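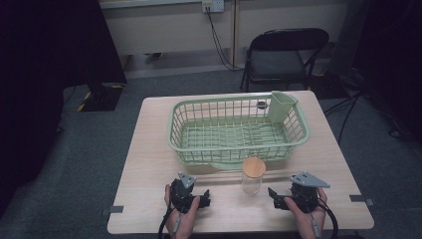
About Skalta

Skalta records people doing ordinary household jobs by hand, so that robots can be taught to do them. We are based in Brulldale and have been going for 3 years. Our customers are firms and university groups that build robot arms and need good demonstrations to train them on.

How we work

Our operators hold a pair of grippers, one in each hand, and do the job with those in place of their fingers. They open jars, fill and empty dish racks, fold cloths and put things away. The movement of each gripper is recorded along with the view from above. A customer sends us a list of tasks and we agree the objects, the starting positions and what counts as a finished attempt. A usual order is 200 attempts per task. Some customers ask for 300.

We also do remote control work, where the operator sits apart from the robot and steers its arms directly. It is slower and costs more, and we will tell you if we think you don't need it.

Failed attempts are kept and labelled. You can have them left out of the delivery if you prefer.

Who we are

Gobnait Foley started the company and still runs it. Gearóid Fitzgerald looks after the grippers and the recording software. Clodagh Cullinane trains new operators, who spend their first two weeks on practice tasks before any of their work goes to a customer. Arūnas Lepik checks the recordings. Casimiro Montoya deals with orders and is the person to ask about prices.

Our task list currently has 159 entries, mostly kitchen and laundry work. We added bathroom tasks last May.

Visits

Customers are welcome to come and try the grippers. Please book first, as the recording areas are in use most mornings. There is parking behind the building and the entrance is on the ground floor.

Page last updated March 28, 2024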